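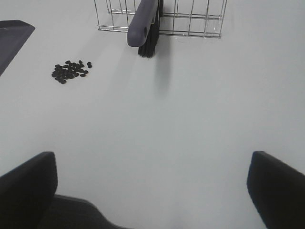

3.2 厨房台面上的“中途停放”

家务研究里最让我们着迷的,是那些还没有归位的东西。买回来的蔬菜、刚收到的信件、等着还给邻居的饭盒,它们在家里的某个平面上停一阵子,然后才去往各自的去处。我们把这种状态称为“中途停放”。以往的文献多半盯着储物柜和冰箱,问的是“放在哪里”,而我们更想知道“先放在哪里”。图1中那只靠在浅色台面上方一侧的金属丝篮,就属于受访家庭谈得最多的一类器具:竖条之间留着空隙,里面有什么,隔着篮子也能看个大概。有一户人家管这类篮子叫“车站”,这个叫法后来在我们的编码本里保留了下来,用得非常顺手!

本节的材料来自Skalen和Boonyarit两个住区,共收到998份有效问卷,其中648份填写了关于台面使用的开放题。我们原以为开放题会被草草带过,结果许多人写满了整页,有人还画了厨房的平面图,连窗台上的葱都标了出来。编码由Noreen Tanoli主持,初稿分出9类停放物,合并后的类目见附录二。食品类自然最多,但真正有意思的是“待决定”一类:说不上要留还是要扔的东西,停放时间往往最长,而且几乎总是被推到台面靠墙的那一边。

两个住区的差别也值得细看。Skalen的厨房多与起居室相通,台面一进门就望得见,住户提到“客人来之前收一收”的次数明显偏多。Boonyarit的厨房大多带门,停放物可以从周一待到周末,家里人也不觉得有什么不妥。一位住户写道:“门一关,它们就算收好了。”我们非常喜欢这句话,它把可见性和整洁感之间的关系说得比我们的理论框架还清楚。

图1 台面与停放器具(两幅) 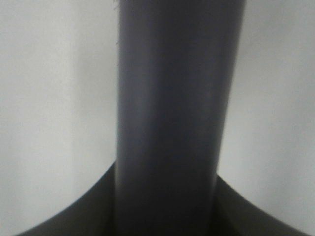
可见性之外,另一条线索是交接。Pedevetti住区的预访谈只做了2户,数量太少,没有并入上述统计,却给了我们很大的启发。两户都把台面当作家人之间传话的地方:药盒摆在杯子旁边,意思是晚饭后要吃;钥匙压在账单上,意思是今天得去缴费。这样的摆法没有人正式约定过,全家却都读得懂,连七岁的孩子也会照着做。三月份回访时,其中一户换了更大的餐桌,一部分“留言”随之搬了过去,台面上只剩下与做饭有关的那些。

由此看来,停放点的位置会随家具和作息一起移动,单次入户记录很难捕捉到这一层。后续调查打算请住户连续记录两周,并把餐桌、鞋柜顶和洗衣机盖一并纳入。Arnik住区已经同意参加,那里的户型更小,台面常常兼作书桌,我们十分期待在那里检验“待决定”一类是否仍然停得最久。

3.3 停放时间的估计

问卷中的停放时间由住户自行回忆填写,单位不一,有“半天”,有“到下次买菜”,也有“一直”。我们先将前两种换算为小时,“一直”则单独列出,不参与均值计算。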